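The Newcomer Who Knocked on Every Door in Taltville

By the time Shazia Qureshi reached the last house on Uter Street, she had worn through the heel of her left boot and eaten four different kinds of pie. It was the week before the council election, and she was having the time of her life.

"I'd never asked a stranger for anything," she says, laughing. "Then a man in slippers kept me on his porch for an hour to talk about storm drains, and I thought, this is wonderful, I want to do this every night!"

Qureshi, a pharmacist, won the Third Ward seat by 53 votes. Her opponent, Khurram Gilani, had held it for 15 years and ran a courteous, old-fashioned campaign of yard signs and pancake breakfasts. He called her before the last precinct was in, and the two now trade notes on zoning maps (his are annotated in green pencil, and she guards them like treasure).
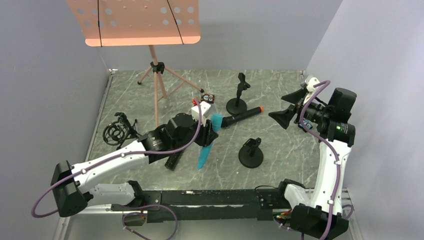 What got her into the race was a bus. The Number 23 used to run from the Zutov apartments to the clinic downtown, and when the city dropped its evening trips, her customers started missing their refills. She went to one council meeting to complain, then to another, and somewhere in there her neighbor Chidubem Anozie handed her a filing form with the easy parts already filled in.

Anozie became her campaign manager, with a card table for an office and a phone that never stopped buzzing. He is a marvel with a street map. He split the ward into walking routes, put the steep blocks first while everyone was fresh, and ended each one near somewhere that sold coffee.

Qureshi takes her seat in January, and the evening bus is the first thing she plans to bring up. Getachew Kumsa, who represents the neighboring ward, has already offered to second the motion. She has also promised the man in slippers a visit about those drains, and he has promised pie.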